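**The Night Ferry to Skuvmont**

Sanne Declercq bought her ticket in January, when the sea was grey and the price was low. The woman in the ticket office, Fatima Kruger, asked if she wanted a return.

"I don't know yet," said Sanne.

"Then I will write single. You can change your mind on the other side."

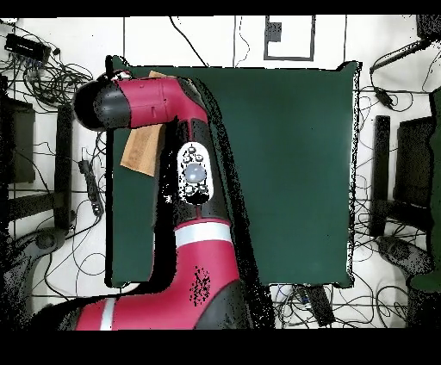 Her cabin was number 211. It had two beds and a small round window, and somebody had left a book of songs under the pillow. She read 15 pages and then went up on deck. It was very cold. An old man stood there with a dog inside his coat - only the nose was outside.

"You are going home?" he asked.

"My mother's home. I have never seen it."

He thought about this for a long time. 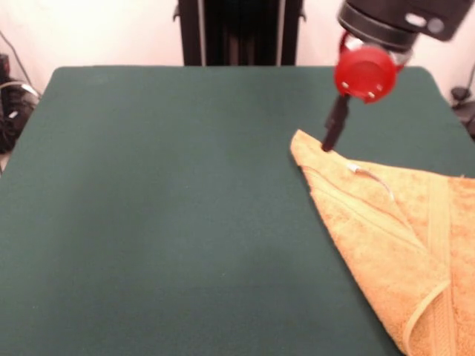 "Then you must look for the yellow church first," he said. "After the church, everything is uphill."

At 11 minutes past six the engines changed their sound. Sanne put the book of songs back under the pillow, took it out again, and placed it in her bag. On the quay the snow was new, and she walked until she found the church. It had been painted white.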